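纺织与旧衣论坛 > 词语与资料 > 翻译求助
主题:“波点”“圆点”“水玉”,一本旧布样册的译名问题
回复顺序:从早到晚

1楼 楼主 Perrine Rey
发表于 2022年5月29日

各位好。我的母语是法语,学中文已经很多年,但是在中文论坛发帖还是第一次,如果有用词不恰当的地方,请大家直接指出,我不会介意。

我正在把一本布样册的文字部分翻译成中文。这本布样册是1939年的,出自一家叫Nesport的印花布工厂。册子里贴着小块的棉布,每一块下面有编号和一行很短的说明。说明写得非常节省,比如“深蓝底,白点,小”,或者“红底,白点,中,错排”。工厂早就关门了,布样册现在属于我工作的一个小资料室。我们有一位中国读者希望得到中文版,所以我接受了这个任务。

我的困难是“点”。法语里我们说pois,就是豌豆,大的小的都可以叫豌豆。英语说polka dot。中文我找到了至少四个说法:波点、圆点、水玉、波尔卡圆点。我先查词典,词典只给“圆点花纹”。我又看购物网站,几乎全部写“波点”。我还看到一些文章写“水玉”,我以为是一种玉,后来才知道是从日语来的。

我的问题如下:
一、如果是给研究者看的布样册,用哪一个词最合适?
二、大小不同的点,中文是不是有不同的名字?英语好像有pin dot,指非常小的点。
三、“错排”这个说法是我自己想的,意思是第二行的点对着第一行两个点的中间。专业的人怎么说?

先谢谢大家。

2楼 灰布衫

楼主中文很好,不用客气。

第一个问题我投“圆点”一票。“波点”的“波”就是polka的音译缩下来的,是后来时装杂志和网店用开的词,放在一本三十年代的布样册里,读起来像连衣裙的商品标题。“圆点”朴素,谁都懂,也不会错。

第二个问题,小的可以叫“细点”或者“针点”。

3楼 拆线刀

不同意楼上。“圆点”太宽了。圆点可以是一个,可以是几个,可以是项目符号。读者看到“红底白圆点”,脑子里不一定出现那种均匀铺满的花样。“波点”一出来,大家马上知道是什么。翻译是给今天的人看的,今天的人说波点,那就用波点。

再说,原文说的是“豌豆”,本来就不是什么学术词,是柜台上的话。柜台上的话对柜台上的话,波点正好。

4楼 灰布衫

柜台上的话也分年代。你翻译一本旧菜谱,会不会把“肉汤”翻成“高汤宝”?

5楼 拆线刀

高汤宝是商品名,波点是花样名,这个类比不成立。

6楼 半斤棉花

两位先别急。我在印花厂做过图案描稿,说一下厂里的习惯,仅供参考,各地不一样。

我们那时候描稿单上写的是“点子”。“大点子”“小点子”“满地点子”。老师傅不说波点,也不大说圆点,因为点子当然是圆的,不圆的才需要说明。年轻的设计员来了以后开始写“波点”,师傅也看得懂。

“错排”这个说法我觉得可以。教科书里讲四方连续纹样的时候,把单位纹样错开半格接下去,叫“斜接”或者“跳接”,直接对齐的叫“平接”。不过这讲的是接版的方法,跟看到的点子是不是错开不完全是一回事。一个单位里面本来就可以画好几排错开的点,然后平接。所以楼主如果只是描述外观,不要用“跳接”,会误导做这一行的人。

7楼 楼主 Perrine Rey

非常感谢“半斤棉花”。您说的区别对我很重要。我本来打算用“跳接”,因为在一本书上看到,觉得很专业。现在我明白了,这个词说的是怎么做,而布样册的说明说的是看起来怎么样。我会用“错排”或者“交错排列”。

关于“点子”,我有一个疑问。我学的“点子”是主意的意思,“他有一个好点子”。如果我写“大点子”,读者会不会笑?

8楼 半斤棉花

会笑的哈哈。厂里的话放在厂里说没关系,写进书里还是算了。你可以在前言里提一句。

9楼 芦花鸡毛掸

插一句“水玉”。这个词中文里古时候就有,指水晶,跟花样没有关系。作为花样名是日语的“水玉模様”,意思是水珠的样子。中文里用的人多半是喜欢日系杂货的。法国的布样册用日语来的词,绕得太远,我建议排除。

另外想请教楼主,原文的大小是怎么分的?有没有尺寸?如果有尺寸,其实不需要给大点小点各起一个名字,写尺寸就好。

10楼 楼主 Perrine Rey

回答“芦花鸡毛掸”:没有尺寸。说明里只有“小”“中”“大”三个字,有时候还有一个词,直译是“豌豆种子”,比“小”更小。最大的一种叫“硬币”。

我把布样都看过一遍,工厂自己也不是很严格。第1003号写的是“中”,可是它的点比旁边写“大”的那一块还要大一点。我不知道是抄写的人弄错了,还是贴布的人贴错了位置。胶水很旧,我不敢把布掀起来看背面。

我现在的想法是保留原来的分类,不改正,在注释里说明。请问大家觉得这样可以吗?

11楼 灰布衫

可以,而且应该这样。译者不替原书改错,这是规矩。加译注,写清楚“原文如此”。

“豌豆种子”这个有意思,我觉得可以直译成“豆粒点”,不要翻成“针点”。收回我2楼的建议。“硬币”可以叫“铜钱点”?

12楼 拆线刀

“铜钱点”不行!铜钱中间有方孔,中国读者看到铜钱点,会以为是铜钱纹,那是另外一种传统纹样。就叫“硬币点”。

13楼 灰布衫

这一条我服气。硬币点。

14楼 楼主 Perrine Rey

我没有想到方孔。谢谢“拆线刀”,这样的错误我一个人是发现不了的。

15楼 夜班缝纫机

来晚了,看完全部楼层。说一点不同的意见。

大家都在讨论“点”,可是我觉得更麻烦的是“底”。“红底白点”这种写法,中文读者默认是布是红的,点是白的。但是从工艺上说有两种情况,一种是白布印红色,把点留出来,一种是红布把点的颜色拔掉。两种布看起来差不多,价钱和用途可以差很多。原文的“底”是指颜色看上去的底,还是指布本身染的颜色?

我自己收旧布,在Cassim那个网上市集买过一块写着“红底拔白”的,到手一看背面是白的,明显是直接印的。卖家跟我争了很久,说正面看是红底就叫红底。从那以后我看到“底”字就要问一句。

16楼 半斤棉花

楼上问得好。看背面是最简单的办法,直接印的背面颜色通常浅很多,拔染的先染了底色,正反面的底色比较接近。可是楼主说布是贴死的,这就难办了。

也许可以看边缘。剪开的边有时候能看到纱线里面的颜色。

17楼 楼主 Perrine Rey

我今天上午用放大镜看了10块布样的边。有几块可以看到,纱线的里面颜色浅。有几块的边上有胶,看不清楚。因为不能每一块都确认,我认为不应该在译文里写工艺。原文用的词是fond,就是底、背景,没有说怎么染的。所以我写“红底白点”,在前言里说明“底”只表示看到的颜色。

这样写,“夜班缝纫机”可以接受吗?

18楼 夜班缝纫机

可以接受,前言里能写清楚就很好了。多数书连这句都没有。

19楼 穿针引线的猫

我来问个笨问题,点和格子一起出现的怎么叫?我奶奶有一条围裙,白点后面还有细细的线,横一道竖一道。网上搜“波点格子”出来的都是一半波点一半格子拼起来的衣服,不是那个意思。

20楼 拆线刀

“格地波点”?“地”就是“底”,织物里常这么写,比如“满地花”。

21楼 灰布衫

“格地圆点”。(波点的事我还没投降)

22楼 芦花鸡毛掸

要看格子线是不是主角。如果线很细、颜色跟底色接近,远看根本看不出来,那我会写“圆点,暗格底”。暗格和暗花一样,要凑近了看。

23楼 楼主 Perrine Rey

我很喜欢“暗格底”。我们的布样册里也有一块,原文写得很长,大意是“红底,白点,有线在下面”。我原来翻成“点下有线”,自己读也觉得奇怪,像是说明书。

另外报告一下我跟编辑的谈话。我们的中文版会放在一个叫Dralik的在线目录里,这个目录的检索只认完全相同的词。也就是说,如果我写“圆点”,读者用“波点”去查,什么都找不到。所以我现在倾向于正文写“圆点”,每一条的关键词里再加上“波点”。这样两位的意见我都用了,希望你们不觉得我是为了礼貌。这确实是检索的需要。

24楼 拆线刀

检索只认完全相同的词,2022年了还有这样的目录。
方案同意。关键词里“水玉”也顺手加上吧,多一个词不占地方。

25楼 芦花鸡毛掸

我反对加“水玉”。加了以后,查水晶的人会查到你的棉布。

26楼 拆线刀

在布样目录里查水晶的人,我倒想认识一下。

27楼 芦花鸡毛掸

纽扣啊。水晶纽扣。你们目录里没有纽扣吗?

28楼 楼主 Perrine Rey

有纽扣,而且很多。那么“水玉”我暂时不加,等问过负责纽扣部分的同事再决定。

还剩一个小问题:量词。前言里我有一句“每一个圆点都是手工雕刻在铜辊上的”。编辑问我可不可以说“每一颗圆点”。我查了资料,“颗”用于小而圆的东西,像豆子、珍珠、星星。点是平的,能用“颗”吗?

29楼 半斤棉花

“个”最稳妥。“颗”有点文艺,但不算错,毕竟你们法国人叫它豌豆。
内容上有一处想提醒:铜辊上的花样有手工雕的,也有用钢芯轧上去的,小而重复的花样用轧的很常见。你确定原厂每一个点都是手工雕的吗?不确定就别写“每一个”。

30楼 楼主 Perrine Rey

您说得对,我不确定。这句话来自一篇介绍工厂的文章,文章没有写出处。我把它改成“花纹刻在铜辊上”,这样没有量词的问题,也没有历史的问题。

31楼 穿针引线的猫

楼主改稿好果断。

顺便问一下,定稿以后能不能把术语表贴出来?我想打印了夹在布料本子里。我用Hedono记布料,里面的花样一栏完全是自己乱写的,同一块布写过三个名字。

32楼 楼主 Perrine Rey

当然可以。下面是现在的版本,如果还有意见,请继续告诉我。

圆点:一般名称,正文统一使用。关键词加“波点”。
豆粒点:比“小”更小的点,原文是豌豆种子。
小圆点、中圆点、大圆点:按原书的分类,不按实际尺寸。
硬币点:原书中最大的点。
交错排列(错排):第二行的点对着第一行两点之间。
对齐排列:上下左右都对齐。原书没有专门的词,是我加的。
暗格底:圆点的底上有细线组成的格子,线的颜色与底色接近。
红底、蓝底等:只表示看到的颜色,不表示染色或者印花的工艺。

第1003号保留“中圆点”,加注“原文如此”。

33楼 灰布衫

“对齐排列”后面建议标一个星号,表示不是原书的词。其他没有意见。

34楼 夜班缝纫机

大约一半的旧布卖家都应该把最后一条抄十遍。

35楼 楼主 Perrine Rey

星号已经加上了。

“暗格底”这一条,“穿针引线的猫”私信问我,线比底色深一点算不算。我认为要看线细不细,细而深的线也许应该写“细格底”,把“暗”字留给更不明显的。请大家看看下面这个红色长方形盒子的花纹,白色圆点是交错排列的,表面还有较深的细线,组成格子。你们会写“暗格底”还是“细格底”?

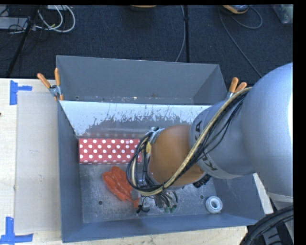
36楼 芦花鸡毛掸

我写“细格底”。线的颜色深,就不要用“暗”了,容易让人以为是颜色暗。术语表里把两个词分成两条吧。

37楼 拆线刀

细格底,同意。还有,红底白波点。

38楼 灰布衫

红底白圆点。

39楼 楼主 Perrine Rey

我写下来了:红底,白圆点,交错排列,细格底。关键词:波点。术语表我今晚更新,会在32楼直接修改,请“穿针引线的猫”先不要打印。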